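Planning for Equipment in the Year Ahead: Notes from a First Budget

In March I was asked to prepare the equipment plan for the towel and linen service at the Premville sports hall. The plan had to answer a simple question, namely whether the service should set money aside for an automated folding machine, and if so, in which year. I am recording the main points on this blog in the hope that others who manage small facilities will find them useful.

The service is modest in size. Towels are laundered at the Winbridge site, returned to the hall in the early afternoon, and folded there by hand at courtside before the evening sessions. In the month used for our baseline, 1,633 towels passed through the process. The staff member responsible for the service, Iara Retamal, kept a tally by session and noted which towels required refolding. Her records are the basis of everything that follows, and I would advise any manager to obtain at least one full month of such records before speaking to a supplier.

Two suppliers were approached. Fonseca offers a compact folding unit for purchase, with a service contract charged separately. Hurel offers a robotic folding station on lease, with maintenance included and a minimum term of 19 months. Both firms were courteous and supplied written terms promptly. Both also asked the same first question, which concerned the range of items to be folded. We had prepared figures on volume and had given very little thought to variety.

Variety has proved to be the harder matter. Our stock was bought over several years and includes a number of sizes, weights and colors. A person folding at the bench adjusts to each towel without remark. A machine must be set for it, or must be able to recognize it, and the price rises accordingly.
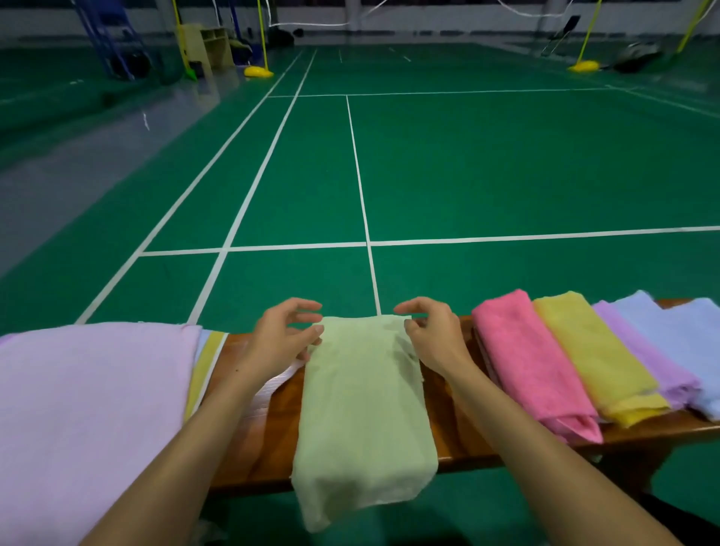
Folding by hand at the courtside bench

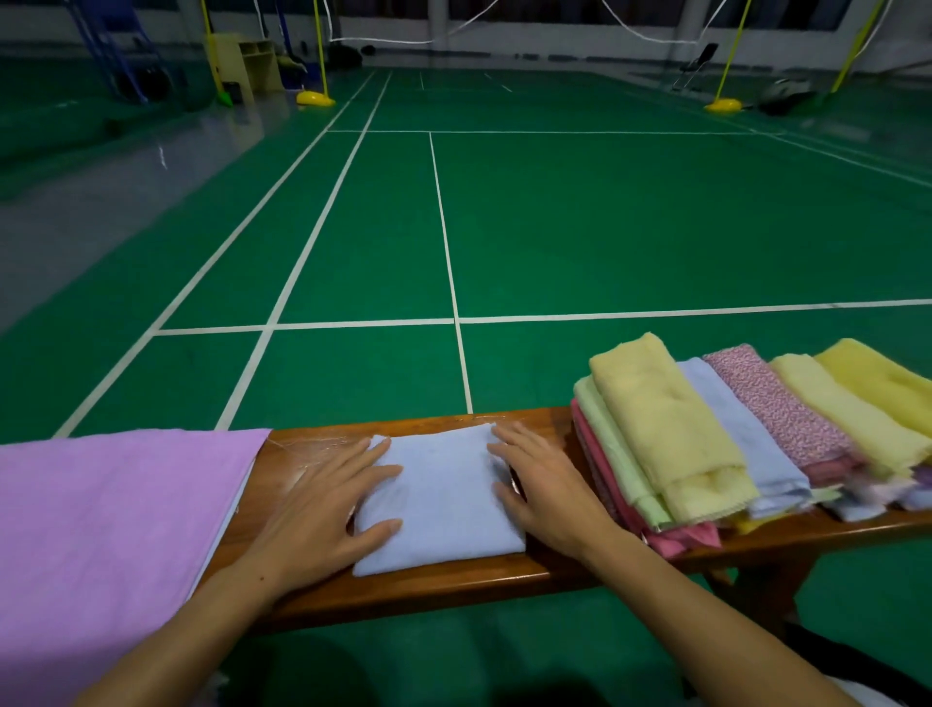
The Fonseca unit accepts two sizes without adjustment. Any other size requires a change of settings, and the supplier advised that towels with fringed edges be kept out of the machine altogether. The Hurel station accepts a wider range but works more slowly, and its footprint would require us to give up part of the storage wall. Neither condition rules out the equipment. Each carries a cost, however, and neither cost appeared in the first quotation.

My colleague Thulani Buthelezi reviewed the draft budget and raised a further point. We had compared the lease payments with the hours spent on folding, as though all of those hours would be released. In practice someone must still load the machine, remove the folded items, sort them and carry them to the shelves. After his review we reduced the expected saving to almost 8 hours a week, and the case for purchase in the current year became considerably weaker.

The plan as submitted therefore contains three stages. In the first, the stock will be standardized. We will order 160 towels in a single size and retire the oldest items as they wear out. In the second, we will ask both suppliers for a trial using our own towels, on our own premises, during ordinary working hours. In the third, if the trial is satisfactory, funds will be requested for either the lease or the purchase – the decision between them has been left open on purpose.

A separate line has been entered for electrical work. The outlets nearest the proposed location are shared with other equipment, and both suppliers specify a dedicated circuit. I had not included this item in my first draft, and it was added only after a site visit.

Training has also been given its own line. It covers two members of staff for the initial instruction and a shorter session for anyone who joins later. Hurel includes the first session in its lease, while Fonseca charges for it by the half day.

The standardized towels are now on order. I expect to write again once dates for the trials have been agreed with both suppliers.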